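From the Sewing Room to the Garden Gate

Well, I finally did it. After five years of saying "next spring," I tore out the lawn on the Kellum Street side of the house and put in a cutting garden, and I've been itching to tell you all how it's going. (If you only read this newsletter for the plant sale dates, skip down to the end. I won't be hurt.)

The strip is 29 feet long and not very deep, and it gets sun from mid-morning until supper. Grass never liked it there. Back in March I laid down flattened boxes, soaked them with the hose and piled compost on top, and my neighbor asked me very politely if I was moving out. By the time the daffodils were done the grass underneath had given up and I could get a trowel in without jumping on it.

I bought most of my seed from Dakurska, the little mail-order place I went on and on about last year. Their packets are plain as can be and the print on the back is tiny, but everything I've sown from them has come up. Zinnias, cosmos, snapdragons, and a carnation mix I couldn't resist. The carnations are slow! I started them on top of the fridge and for a while I was sure I was watering a tray of dirt. They're up now, gray-green and skinny, and I'm told I may not see much until next summer.

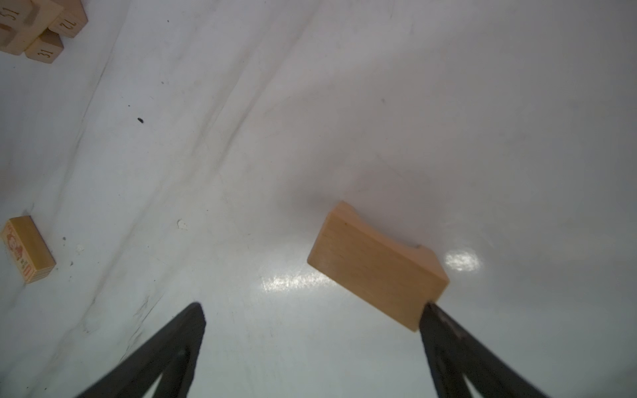 The other thing I want to talk about is spacing, as I got it wrong for most of my life. I used to give every zinnia its own little kingdom, a foot or more all around, like they were shrubs. For cutting you want them closer. Mine are nine inches apart this year and they're already holding each other up. Then, when a plant is as tall as your knee, you pinch out the middle. It hurts to do it. I put it off for a week and then went out after two cups of coffee and did the whole row before I could think about it, and now there are side shoots all over the place.

Slugs are bad. We had that wet stretch and they went right down the cosmos like a salad bar. I've been going out after dark with a flashlight and a yogurt tub, which my husband finds very funny from the porch. I tried the eggshell trick too, and all I can report is that I ate a lot of eggs.

I also took a Saturday-type drive, you know the kind, no list and no hurry, over to the garden center in Stenham. They have lilies in pots out front, already in bud, and I came home with 2 orange ones and a peach. Not cheap. I do think lilies are worth it, because one stem will carry a whole vase and you can fill in around it with whatever's handy. Snip the pollen off before it gets on your tablecloth. I have a runner that will never be the same. And please keep them away from your cats, every part of the plant is bad for them. I keep mine out on the screened porch, door shut, and my old tom has no say in it.

Irises I can't take any credit for. They came with the house and they bloom every year no matter how I treat them. If yours have gotten crowded and quit flowering, wait until they finish, lift them in late summer, throw out the mushy bits and replant the firm ones with their backs showing. People bury them too deep. They like to sunbathe.
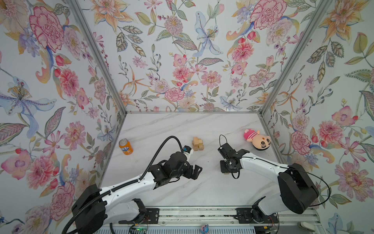
Pink blooms, lilies, and pale blue irises, all in one wallpaper print.

A few of you wrote in asking what I put my flowers in, and I'm sorry to say it's mostly jam jars. The tall stuff goes in an enamel pitcher I found at the Bunting flea market, with a chip in the lip that I turn toward the wall. Strip off any leaf that would sit under the water, change the water every other day, and keep the whole thing away from the fruit bowl. Bananas will finish off a bouquet faster than a hot window.

Next time I'll write up the drying rack in the back bedroom, and whether strawflowers are worth the bother (I'm leaning yes). If you've got a good cure for slugs that doesn't involve beer, hit reply and tell me.

Plant sale news: the Bunting sale is open again this year, with tomato starts, herbs and a table of divided perennials at 50 cents a pot. Bring your own box and get there early for the hostas. I'll be the one in the straw hat, by the irises, telling people not to plant them so deep.

Posted 5/21/18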